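Home > Forums > Around the House > Furniture & Finishes > Sticky residue on desk finish

**Sticky residue on desk finish**

plultdale_pete
I bought a secondhand desk in June from a guy over in Plultdale. Light wood, pale finish, no idea what brand. My son did homework on it all summer with iced tea and syrup and whatever else he carries upstairs. There are now sticky patches that come back after I wipe them. I get it smooth, then by the next morning it grabs at my sleeve again.

So far I have used warm water and dish soap. I don't want to sand it. What do people use?

Corey Te Moana
Do you know what the finish is? That decides everything. Put a drop of rubbing alcohol on the underside and wait 2 minutes. If it goes gummy it is shellac, or possibly a lacquer. If nothing happens it is probably polyurethane or a factory coating and you can be less careful.

grayling70
Dish soap leaves its own film if you don't rinse. Half the sticky desk threads on here are soap. Wipe with plain water after, change the water, wipe again, then dry it with a towel.

plultdale_pete
I rinsed once. Didn't change the water. Will try both.

Drarnia_Dan
White vinegar, one part to four parts water. Did our kitchen table with it for 8 years.

Corey Te Moana
I would leave vinegar off until he knows the finish. It can dull some of them if you keep at it.

Drarnia_Dan
Eight years, same table, still shiny. People worry too much about vinegar.

Corey Te Moana
Your table might be poly. His might not be.

grayling70
Agree with Corey on this one. Sugar dissolves in water anyway, so there's nothing in the vinegar he needs for tea or syrup. Lay a damp warm cloth on the patch for a minute and then wipe. If the spot is still tacky after that it isn't sugar, it's the finish going soft. Hand oil and lotion will do that, usually along the front edge where your wrists sit.

plultdale_pete
Did the alcohol drop under the back corner. Nothing happened, no mark, not gummy. So factory coating I guess. Rinsed twice with clean water like grayling said and two of the patches are gone. The front edge still feels tacky.

Auer Lane
Mineral spirits on a rag for the front edge. Open a window. Wipe with the grain, let it dry, then soap and water and a proper rinse. Lay the rag out flat outside to dry when you're done, don't ball it up in the trash.

Lachlan Maihi
Going to disagree with starting on mineral spirits. I look after the furniture in a small office in Trirkberg and 9 times out of ten it comes off with a damp cloth and some patience. The mistake I see is people soaking the cloth. Water gets into the seams and the edge swells, and there is no fixing that short of a new top. Wring it out until it won't drip. Work from the outside of the spot in, and fold to a clean side when the cloth starts to drag. Move the keyboard well back first.

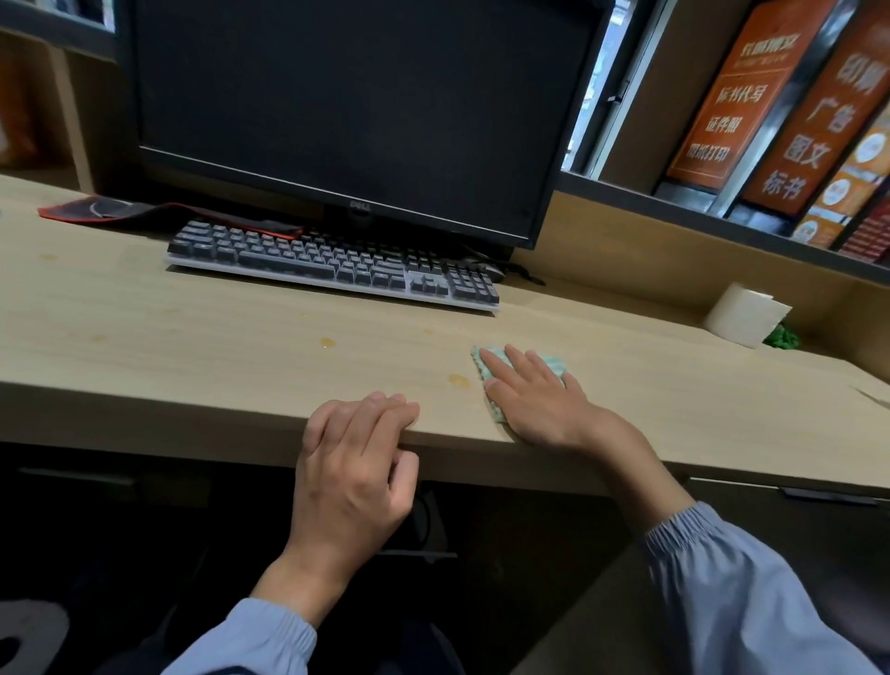
Striped cloth, folded, held flat. Amber spots still to do on the left.

Auer Lane
That works for spills. He's talking about the edge where wrists go. Water won't lift body oil.

Lachlan Maihi
Fair, if it is oil. I'd still try the cloth first and go to spirits after. You can't undo spirits if the coating is thin.

Drarnia_Dan
Or vinegar.

plultdale_pete
Did the damp cloth last night on the front edge, three passes. Better but not gone. I have a can of mineral spirits in the garage so I'll test it underneath and then do a short section on the left. Does anyone put wax on after, or leave it bare?

grayling70
Leave it bare for a couple of weeks. If you wax over residue you'll be back here. And get the kid a cup with a lid.

Auer Lane
No wax on a factory coating. Coaster and a desk mat.

Log in to reply | Forum rules | Contact the moderators | Back to top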